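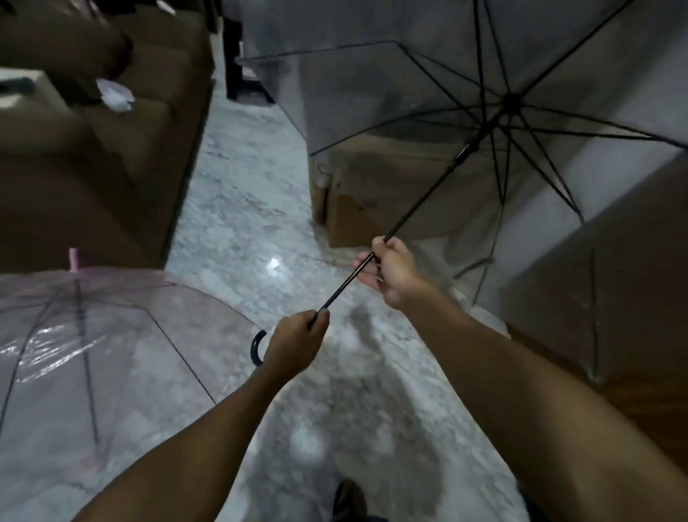
Umbrella Season: A Gallery

Words and captions by Zdeňka Michalík. Pictures by Zdeňka Michalík and Teófilo Inga.

I love an umbrella. I love the click of the runner going home, I love the way a big canopy changes the light underneath it, and I especially love an old one that has been through a few southerlies and still opens. Every February, before the wet really sets in, Teófilo and I pull everything out of the hall cupboard, open the lot, see what needs a stitch or a new tip, and put it all back in better order. This year we kept the camera handy for most of it, and the gallery got rather long. Click any picture for the larger version. Captions are mine unless they have his initials.

1. Black and clear together
My two favourites to see side by side. The plain black one has a long thin shaft and a good wide canopy, and with the light of the room behind it the fabric goes grey and almost see-through. The clear one has a faint pink tint and a small pink tip on top, like the point on a party hat!

2. The runner
The runner is the collar that slides up the shaft and carries the stretchers with it. If an umbrella feels gritty when you open it, start there. A wipe with a barely damp cloth, then a dry one, and that's usually the whole job.

3. Ribs, from underneath
I could look at this all day. People buy umbrellas by the colour of the outside, but the underside is where all the drawing is. The ribs come out from the hub and the cloth gets pulled tight between them, and you can see straight away if one is doing less than its share.

4. Teófilo's Direnetti
He bought this one for $20 at a church fete and has never stopped talking about it. Bottle green, cane handle, a band that fastens with a proper button. The cloth is a replacement (the previous owner did it, beautifully) and the seams are finer than anything I can manage.

5. The button, close up
Covered in the same green cloth. Somebody sat down and covered a button the size of a pea, and I think that's marvellous.

6. Stitching a tip back on
This is the repair we do most. The cloth comes away from the end of the rib, the corner flaps about, and the poor thing gets thrown in a bin outside a train station. It takes a needle, strong thread and a few minutes. Go through the eye in the tip, through the hem, back again, and wrap the thread before you knot it.

7. The thread drawer
Black, navy, a brown that matches nothing, and a red I bought for one particular umbrella in the hope of finding it again. If you're only going to buy one reel, get black polyester. Cotton is nicer to sew with but it rots.

8. The little Flukley
A folding one that lives in my work bag the rest of the year. Folding umbrellas are fiddly to mend, with all those joints, and I used to say they weren't worth it. I've changed my mind! The Flukley has had 3 ribs splinted now and it still folds down small enough to fit beside my lunch.

9. A splint, before and after
For a bent rib on a cheap folding umbrella you can do well with a short length of brass tube, slit along one side and pinched over the bend with pliers. File the ends first or they'll chew through the cloth. T.I.: "I filed these. Please note the ends."

10. Noted. Lovely ends.

11. Crook handles
The J shape is still the best handle there is, to my mind. It hangs over a forearm, it hangs off a chair back, it hangs on the edge of a café table while you look for your purse. Teófilo prefers a straight knob and is welcome to it.

12. Re-gluing the Tawfik
The handle on the tan Tawfik had started to turn in the hand. We pulled it off, cleaned out the old glue with a skewer, and used a slow epoxy so there was time to line everything up. Check the handle points the way you want before you walk off and make a cup of tea. I learned this on a different umbrella, which now opens facing slightly backwards.

13. Domes and flats
Some canopies come right down over your shoulders and some sit nearly flat. Flat ones are kinder on crowded footpaths, domes are kinder to your hair. We have a mix, and they all tangle in the cupboard just the same.

14. The spotty one
My mum's. Navy with cream spots, from when she worked in town. The cloth is getting thin along the folds and I don't open it outdoors any more, but it gets its turn with the others every year.

15. Cleaning the cloth
Lukewarm water, a small squirt of wool wash, a soft brush. Work from the top outwards, following the panels, and rinse it under the shower. Leave it open until it's dry right through, including the hem, where the water hides.

16. Clear plastic needs something gentler
No brush for these ones, it dulls the surface. A soft cloth and soapy water is plenty. And please don't store them rolled tight in summer — the panels stick to each other and you get those cloudy patches when you peel them apart.

17. Golf umbrella, hallway
Too big for the hallway. Magnificent anyway.

18. Teófilo under the golf umbrella
He was testing the catch. He tested it for most of the afternoon.

19. A windbreak with a handle
The Codley is a funny old thing, heavy as a fence post, and I wouldn't carry it to the shops. But on the sideline at my nephew's soccer it's the most popular object in the suburb. Three of us fit under it with a thermos.

20. Ferrules
The pointy bit at the top. Brass, wood, plastic, and one I turned from an old knitting needle. I was very proud of the knitting needle. If you lean your umbrella on its ferrule, it will wear, and replacing one is a cheap and satisfying first repair for anybody who wants to have a go.

21. The box of dead ones
We never throw out a whole umbrella. Ribs, springs, tips, handles and runners all go in here, and most of the repairs in this gallery came out of it. The springs are the real treasure. You can't find the small ones in a shop for love or money.

22. Cloth from the dead ones
Each panel is a long triangle, and they're wonderful to sew with once you've unpicked them. So far they've become a shopping bag, a bike seat cover and a very dashing rain hat for a teddy bear.

23. Rolling one up properly
Hold it by the handle, shake the panels loose, pull each one out flat, then wrap them all round the same way. Keep your hands dry and don't grip too hard. T.I.: "Zdeňka does this in four seconds and it's maddening."

24. The cupboard, after
Long ones in the stand on the left, folding ones in the basket, fragile ones up on the shelf with a tea towel over them. It'll stay like this until the first proper downpour.

25. Rain at last
From the back step, just after 5 pm, with the spotty one safely inside and the green Direnetti out in it. Listen to that on the cloth! Well, you can't, but imagine it.

Thank you to everyone who has written in with umbrella pictures of their own. Last year's gallery had 1,349 visits, and the best part was the letters that came afterwards, including a lovely long one about parasols that I'm still answering. If you have a repair you're stuck on, send me a clear picture of the joint or the tip, with the umbrella open if it will open, and tell me what you've already tried. I'm slow but I do reply.

More galleries: Gumboots by the Door / Teófilo's Walking Sticks / Raincoats, Mostly Yellow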